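Séance 6. Le bras sur le bureau : ce que l'automatisation des petites tâches change pour les gens

Notes de cours, version du 12 mai 2023. À lire avant le TD, avec le dossier Wotorholm.

1. Le cas

Wotorholm emploie 847 personnes, dont 71 au siège. C'est au siège, et pas à l'entrepôt, que la direction a voulu tester en février un bras robotisé de table fourni par Bellis. Le projet porte le nom de Floltov. Il s'agit de ranger, trier et débarrasser les postes de travail partagés : gobelets, capsules de café, stylos, petits objets laissés par l'occupant précédent.

L'argumentaire commercial tient en une phrase : « rendre du temps aux équipes ». Je vous demande de la prendre au sérieux, donc de la vérifier. Combien de temps, rendu à qui, et pris à qui ?

2. Ce que l'on mesure et ce que l'on oublie

Le rapport interne annonce 3000 gestes exécutés pendant l'essai. Le chiffre impressionne en comité de direction. Il ne dit pourtant rien du nombre de gestes repris à la main, ni du temps passé à préparer le poste avant le passage de la machine. Un geste exécuté n'est pas forcément un geste utile, et le rapport ne définit nulle part ce qu'il appelle « geste ».

Hywel Lloyd, responsable des services généraux sur le site de Kevside, a tenu de son côté un cahier des interventions. Il en relève quelque 200 sur la période : objet mal saisi, arrêt de sécurité, reprise de la position de départ. Aucune ne figure dans le rapport. Elles ont été absorbées par deux agents d'entretien dont la fiche de poste n'a pas bougé d'une ligne.
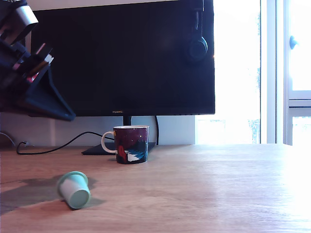
Retenez la notion de travail de rattrapage, qui reviendra à l'examen oral. On désigne ainsi l'ensemble des tâches que l'automatisation crée pour pouvoir fonctionner : surveiller, remettre en place, relancer, nettoyer, signaler. Il est fractionné et difficile à planifier, et il retombe en général sur les salariés les moins bien placés pour le refuser.

Un poste de travail ordinaire se prête mal à la répétition. La lumière change avec l'heure, les câbles se déplacent, chacun a sa tasse et sa façon de poser ses affaires. Pour un agent d'entretien, tout cela va de soi. Il sait qu'on jette une capsule et qu'on ne jette pas une tasse, même vide. Pour le système, chaque distinction de ce genre doit être apprise ou programmée, et quelqu'un doit corriger les erreurs.

3. Effets sur les salariés

a) Les usagers des bureaux. Une note leur a demandé, dès la deuxième semaine, de « simplifier » leur plan de travail. Le robot devait s'adapter aux personnes ; on voit dans quel sens l'adaptation s'est faite.

b) Les agents d'entretien. Ils gardent leurs tâches et y ajoutent la surveillance du bras. La formation a duré une matinée. Pas de prime, pas de reclassification. L'un d'eux résume dans le cahier : « Avant je passais, maintenant j'attends qu'il ait fini. »

c) L'encadrement. Il gagne un tableau de bord. Je n'ai pas réussi à savoir quelle décision ce tableau de bord avait permis de prendre.

4. Une objection à entendre

Bellis répond que tout essai comporte une phase de réglage et que les interventions diminueront. C'est possible. Le dossier ne permet ni de le confirmer ni de l'exclure : les relevés de Kevside ne sont pas datés au jour près. Méfiez-vous aussi de votre propre scepticisme, et du mien. Le port de charges à l'entrepôt, dont le projet ne s'occupe pas, aurait sans doute mérité une machine bien avant les bureaux.

5. Pour le TD

Rédigez une page sur les points suivants :
- proposer un indicateur qui rende visible le travail de rattrapage ;
- dire qui devrait le remplir, et sur quel temps ;
- relire la note sur les plans de travail du point de vue d'un délégué du personnel.

Le cahier de Hywel Lloyd est en annexe 2. L'écriture est parfois difficile à déchiffrer, apportez la version papier.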